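2018-04-09
Pultness bench, hand-held gripper, clear pouch task

Carried on with the transparent set for Uver. Target for this block is 34 usable demos, pick up the pouch by a corner and lay it down on the left side of the table. Recorded 34, kept 26 after the first pass. Rejects:
– tracking lost during the approach, mostly when the tool came in low over the table. The grain runs in long bands and the matcher slides along them.
– fingers closed before the record flag was set. Operator error (mine).
– two layers pinched when only one was wanted. Labelled separately, not deleted. Might be useful as negatives.

Changed the start rule partway through. Every demo now begins with the fingers fully open and held still for 2 seconds before moving. The Lagman segmenter needs a quiet stretch to find the start of an episode, and the earlier ones had to be trimmed by hand.

Width calibration redone before the block. Open and closed readings match the October sheet, no drift worth correcting. Fingers wiped down, screws checked, nothing loose.

Depth is useless on the clear sheet, as expected. It returns the table behind it. Colour only for this set; depth channel still logged but masked in the Ostix export. The white edging is the only part with reliable contrast, so I expect the policy will key on that and ignore the sheet. Need a batch with no edging to test it. Parts bin has some plain bags, sizes not checked.
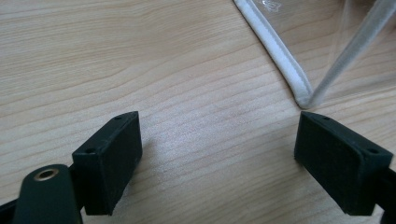 Start pose, fingers open, pouch corner at upper right.

Export to Ostix failed once on a timestamp mismatch, fine on the second run. Did not look into why.

To do:
– rerun the rejected starts with the new rule
– vary pouch orientation, too many have the corner on the right
– second table surface, something without grain – grey mat if it is free
– ask Uver whether 32 per object is still the minimum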